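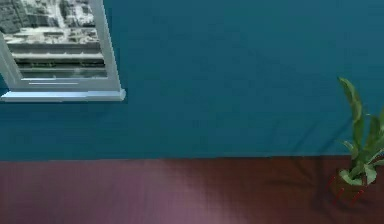
Community Rooms Refit: Progress to Date

Report to the Paquette Fund
Friday, August 28, 2026
Prepared by Shirley McIntyre, Gollstead Neighborhood Association

Work finished since the June report

The old heating pipes on the ground floor have been taken out and new ones run along the north side. Pongsak Chuensuk signed off the pressure test. The side entrance now has a ramp, and the door has been rehung to open outward as the fire inspector asked. Electrical work is complete except for the kitchen, where we are waiting on a replacement panel from Suvdale.

Spending

We have spent $2,086 from the contingency line, all of it on rotten joists under the back hallway. No other line is over budget. Invoices are attached in the order they were paid.

Use of the building

The tenants' advice sessions moved upstairs during the pipe work and have stayed there at the request of the people who run them. Thérèse Dufour reports that 12 households came for help with lease renewals. The English class is on summer break and starts again with two groups.

Still to do

Kitchen panel and final inspection
Handrail on the ramp (Mervin Charbonneau has the quote)
Signs for the side entrance

We ask the Fund to extend the end date by six weeks to cover the delay on the panel. No extra money is requested. Garnet Chan can answer questions about the accounts.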